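Chapter 7
Cloth, Clutter and the Ordinary Chore

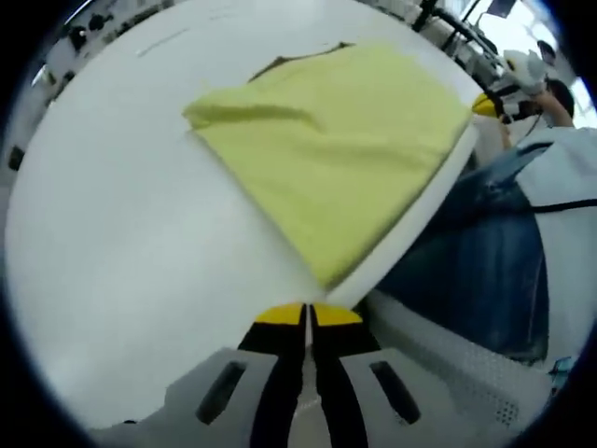

Folding a cloth is the chore that most people give as their example of something a machine ought to be able to do by now. It needs no strength and no special knowledge, and a child of five can make a fair attempt at it. Yet it has held up research on household machines for longer than many jobs that look harder. A factory arm can place a car door to within a hair's breadth all day long. Give the same arm a yellow-green cloth on a white table, already folded but with one corner lifted and turned back in a loose crease, and it has no fixed shape to aim for. The corner may need smoothing down, or the whole cloth may need opening and folding again, and the choice depends on what the person who wants the folding done would call finished. Two grippers, one on each side of the work, can do more than one can, but they also have to agree with each other about who holds and who pulls.

This chapter looks at how far machines have come with chores of this sort, in the home and on the shop floor. Chapter 6 dealt with rigid parts, and readers who have not worked through the section on grasp points should do so first, as the terms are used again without further explanation.

After working through the chapter you should be able to:
explain why soft materials are harder to handle than rigid ones;
tell the difference between a task that has been shown once and a task that can be relied upon;
work out the real cost of a failure rate over a day's work;
judge a claim about a household machine from the conditions under which it was tested.

7.1 What counts as a chore

In this book a chore is a short job, done often, in a place that was not built for a machine. Wiping down a worktop is a chore. So is emptying a dishwasher, sorting returned stock into bins, or putting the lids back on tubs at the end of a shift. Welding a bracket on a production line is not, even though it is short and done often, because the line was laid out around the welder.

The last part of the definition matters most. When engineers automate a factory job they usually change the job first. Parts arrive in trays, facing the same way. Lighting is fixed. People are kept out by a fence or a light curtain. By the time the machine is switched on, much of the difficulty has been taken away. A kitchen cannot be treated like this, and neither can the back room of a shop. The chairs move, the post gets left on the table, and somebody buys a different brand of washing-up liquid in a bottle of a different shape.

Shop-floor chores fall somewhere between the two. A packing bench is tidier than a kitchen and the same goods pass over it many times. On the other hand, the pace is set by the orders coming in, and a machine that stops to think holds up everyone further along.

7.2 Why cloth is difficult

A mug has a position and a direction it faces. Once a machine knows both, it knows where every part of the mug is. Cloth does not work like that. A tea towel dropped on a table can lie in more ways than anyone could list, and two that look alike from above may have quite different layers underneath.

There are three separate difficulties here, and it helps to keep them apart.

The first is seeing. A fold hides whatever is beneath it. A camera looking down may find an edge, but it cannot always say whether that edge belongs to the top layer or to one lower down. Pale cloth under even light gives few shadows to go by. Patterned cloth brings its own trouble, since a printed stripe can be taken for an edge.

The second is grasping. Fingertips that pinch too high close on air, and fingertips that press too low jam against the table. Picking up one layer and leaving the next is harder still. People do it by feel, rubbing the layers slightly between finger and thumb, and most of them could not describe how.

The third is predicting. Pull on the corner of a tray and the whole tray comes with it. Pull on the corner of a cloth and some of it follows, some stays put through friction, and some bunches up. How much of each depends on the weight and weave of the cloth and on the surface under it. A method tuned on cotton may fail on fleece.

Methods that learn from people's movements have helped with all three - the machine is given many recorded attempts and picks up the general pattern, so that no one has to write down rules for every crease. Section 7.5 covers these methods in detail. Their weakness is that they are at their best close to what they were taught. Change the table height, the size of the towel or the light, and results can drop without any obvious warning.

7.3 Shown once, or done every day

A short film of a machine folding a shirt proves that the machine folded that shirt. It does not say how many attempts were thrown away, who laid the shirt out, or how long the folding took before the film was speeded up. None of this need be dishonest. A laboratory may only want to show that something is possible. Trouble starts when a buyer reads it as a promise.

Case study: the Clitlow laundry room

Fernum, a company hiring out table linen, tried a folding machine called the Arkar at its Clitlow depot. The machine was to fold napkins and stack them for packing. In the supplier's own tests it had folded 90 napkins in every 100 to the required standard, and the managers thought this good enough to begin with.

The trial started in December, when the depot was at its busiest. The folds that went wrong were easy to spot and easy to put right. What had not been allowed for was the effect on the person working alongside. Each bad fold had to be taken off the stack before the next napkin landed on it, so the operator could not leave the machine and get on with other work. The depot had bought a folder and still needed someone standing next to it.

A second problem came from the napkins themselves. Older ones had shrunk unevenly and were no longer square. Staff had always dealt with this without mentioning it, folding to the middle and letting the edges fall where they would. The Arkar lined up the corners and produced a stack that leaned.

Fernum kept the machine but changed its job. It now folds only new stock, in one size, on a bench of its own. The depot manager regards this as a success, although it is a smaller one than the company had in mind. Note that the chore was made more like a factory task before the machine could do it.

7.4 Counting the cost of failure

Suppose a machine does a chore correctly 90 times in 100. If the chore has a single step, one attempt in ten fails. Few household chores have a single step. Clearing a table may mean finding a plate, picking it up, carrying it, scraping it and setting it down. If each of those 5 steps works 90 times in 100, and the steps do not affect one another, the chance of getting through all of them is 0.9 multiplied by itself 5 times over, or 0.59. The plate ends up where it should be a little more than half the time.

The kind of failure matters as well as the number. A badly folded towel costs a few seconds. A dropped glass costs the glass, the time to sweep up, and perhaps a cut foot. The Idahosa scale, used in the rest of this book, sorts failures by what a person has to do afterwards: nothing, a quick correction, starting the chore again, or repairing damage. A machine with many failures of the second kind may be worth having. One with even a few of the fourth probably is not.

Time must also be counted. If a person can fold a towel in 19 seconds and a machine takes 2 minutes, the machine may still be useful, provided that it can be left alone. If it has to be watched, the sum comes out against it.

Before you read on

Choose a chore you did today and write down its steps, including the ones you would not normally mention, such as moving something out of the way. Mark each step that involves a soft or flexible object. Then mark each step where you used touch to check that things were going well. Keep the list, as it will be needed for the exercises at the end of section 7.5.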